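「ロボットは最後に買えばいいんです」 設備担当者に聞く、導入予算の組み立て方

小物部品の仕分けと箱詰めを請け負うフィゲイレドで、設備計画を一手に引き受けているのがミレラ・ロペスさんだ。初めてのアーム導入に向けて予算案を練っている最中だというので、月曜の朝、始業前の事務所にお邪魔した。机の上には見積書が2社分。付箋だらけである。

「いやもう、楽しくて仕方ないんですよ」と開口一番。「カタログを眺めるのも好きなんですけど、本当に面白いのは本体以外の欄なんです。架台、ハンド、安全対策、教育、予備部品。ここを埋めていくと、うちの仕事がどういう仕事なのか、だんだん見えてくるんです」

最初の案では、予算の大半をアーム本体に充てていたそうだ。それを見た経理のディネシュ・サクセナさんから「止まった日の費用はどこに入っていますか」と聞かれ、答えられなかった。

「悔しくて、その晩に全部書き直しました(笑)。止まったら人が手で仕分けるわけですから、その人件費も立派な予算項目なんですよね。予備のハンドを1つ持っておくかどうかで、数字が全然違ってきます」

見積もりを取ったのはウォロフとヌローラ。価格差よりも、保守契約の書き方の違いに驚いたという。

「片方は訪問点検込み、もう片方は都度払い。同じ表に並べても比べられないので、12か月使った場合の総額に直してもらいました。お願いしたら両社ともすぐ出してくれましたよ。聞いてみるものです!」

いま力を入れているのが、購入前のシミュレーションだ。社内では「レストヴォン」という計画名で呼ばれ、担当のゼーユー・グーさんが作業台や机の配置まで画面の中に組み、細い棒状の小物をつかむ動作を試している。試行は1000回近くになった。

「実機を借りる前に、ここまで悩めるのがありがたくて。台の上のどこに本体を据えるか、手首がどの向きで下りてくるか。台の奥行きをあと少し増やすべきかどうか、ゼーユーと昼休みまで議論しています」 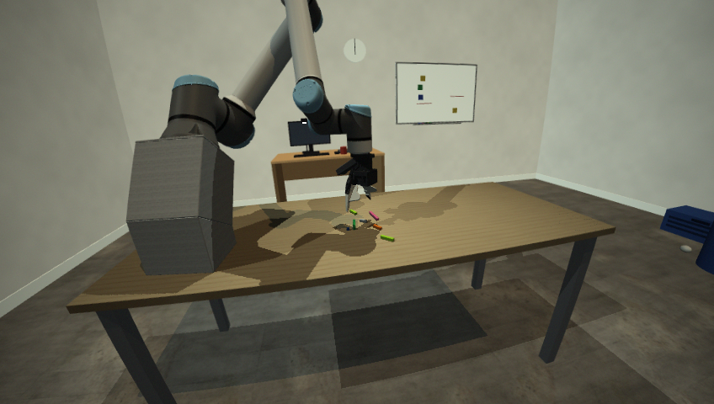 議論の結果は、そのまま見積もりの条件に反映される。たとえばハンド。当初は標準品で済ませるつもりだったが、色も向きもばらばらに置かれた小物を相手にするなら、指先の形を選べるほうがいいと考えるようになった。

「指先だけ別の行に分けて、予算を取りました。消耗品扱いにするか設備扱いにするかは、まだディネシュさんと交渉中です。私は消耗品派。気軽に替えられないと、現場が遠慮してしまうので」

もちろん、画面の中で決められないことも多い。床の傷み具合や電源の位置は、結局メジャーを持って歩くしかないそうだ。予算案には15パーセントの予備費を載せた。

「削られるかもしれませんけど、使い道の候補は書き添えてあります。配線工事と、教育の追加分ですね。最初に触る人たちには、たっぷり練習時間をあげたいんです」

次の打ち合わせでは、ウォロフの担当者に保守部品の納期を確かめるという。質問はもうノート2ページ分になった、とロペスさんはうれしそうに見せてくれた。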